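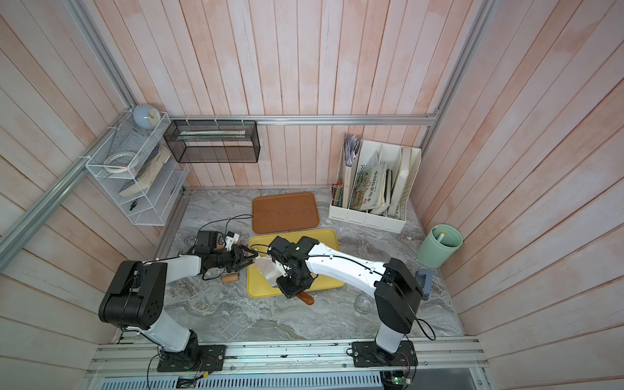
Why did Parik stop its two-arm work cells in May?

The gripper on one arm did not open when the stop button was pressed, and the company wanted to understand the reason before any cell was used again.

KUVBRIDGE, May. Parik, the maker of the Dandedora line of two-arm table cells, informs its customers and partners about a fault which was found at its test hall in Kuvbridge. No person was hurt. All customers who have a Dandedora cell in use were informed on the same Friday by telephone and by letter.

The fault appeared during a long test of kitchen handling tasks, in which both arms work over one tray with light household objects. On cycle 3,584 the operator pressed the stop button for a normal change of objects. Both arms stopped moving, as they should. The gripper of the left arm, however, kept its full closing force on a piece of foil and did not go to the low force that our safety manual promises. The operator switched off the main power, and after this the gripper could be opened by hand.

Parik asked the engineering office Thiele to examine the cell together with our own staff. The work took 2 weeks. Thiele found that the stop signal reached the arm controller correctly, but the message to the gripper could be lost if it was sent in the same moment as a new force command. This is a mistake in our software. The operator followed the instructions in every point.

The fault can concern 134 cells which were delivered with software of the spring release. Older cells use a different gripper message and are not concerned.

The corrected software repeats the stop message until the gripper confirms it. If there is no confirmation, the cell cuts the gripper power by itself. Thiele repeated the stop test 1,000 times with the corrected software, and the gripper went to low force each time. The cells in Kuvbridge are working again since this test was finished.

What customers should do now

Please do not reach between the fingers of a gripper after a stop, also if the arms stand still. Switch off the main power first. Install the corrected software before the next use of the cell. Customers who can not install it themselves will receive a visit from our service team, free of charge.

After the installation, please make one stop test with a soft object in each gripper and write the result in the service book of the cell.

We regret the trouble that this fault has caused. Some customers had to interrupt their own work, and the first letter did not explain clearly enough which cells were concerned. A second letter with the complete list of serial numbers is on the way.

About Parik

Parik develops and builds small robot cells for laboratories, schools and test kitchens. The Dandedora cells are assembled and tested in Kuvbridge.

Questions from the press and from customers are answered by the Parik service office in Kuvbridge, Monday to Friday.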